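3.2 Opened packages and the kitchen counter

Most of the waste we recorded in the first round was small and light. Of the 293 items logged across the Hollis apartments, snack bags and other film wrappers made up the largest group, well ahead of bottles and cans. They were also the items most often left out overnight. A bottle has an obvious place to go once it is empty. An opened bag is harder to sort, both for the people who live in the home and for anyone coding what is found there, as it may still hold food.

We therefore treated opened bags as a class of their own. A bag was coded as "open" if its top had been torn or cut, whatever was left inside. Bags that had been rolled, clipped or tied shut were coded as "closed again" and left out of the counts in this section. Folding alone did not qualify, since film tends to spring back within minutes and residents disagreed on whether they had meant to close the bag at all.
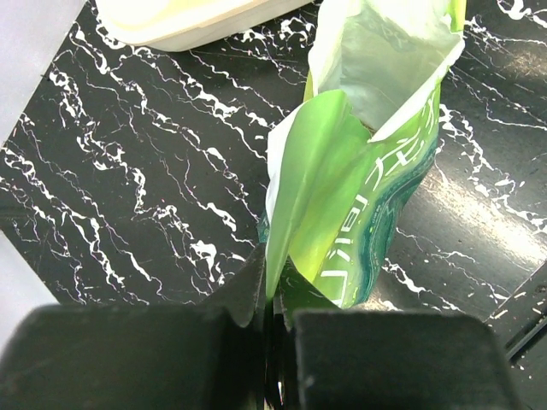 Figure 4. Torn-open green snack bag with a pale inner lining, over a black surface with white veins.

The surface on which an item lay was noted separately. Dark counters with a strong pattern gave our coders more trouble than plain ones. Crumbs and small scraps of film were easy to miss among the veins, and in the Ferkach building, where patterned counters are common, we asked a second coder to go over every sheet. Agreement between the two coders was good for whole bags and poor for torn corners. We kept the corners in the raw log but do not report them.

Residents were asked what they usually did with a bag once it was open. Of the 64 who answered, 60 said that they put it back in a cupboard if there was food left. The logs do not bear this out. Open bags turned up most often on the counter next to the sink, and after that on the table. In 3 homes the same bag was logged on the counter at every visit. Several residents told us that the cupboard was for unopened food and that anything started should stay where it could be seen.

This has a bearing on the bin layout described in Section 2. The Ikico insert has a narrow slot for film, placed at the back, and a crumpled bag has to be flattened before it will go through. The Erno insert has a wider opening at the front but no lid. Residents with the Erno insert complained of the smell in September and some moved it under the sink, where it was used less.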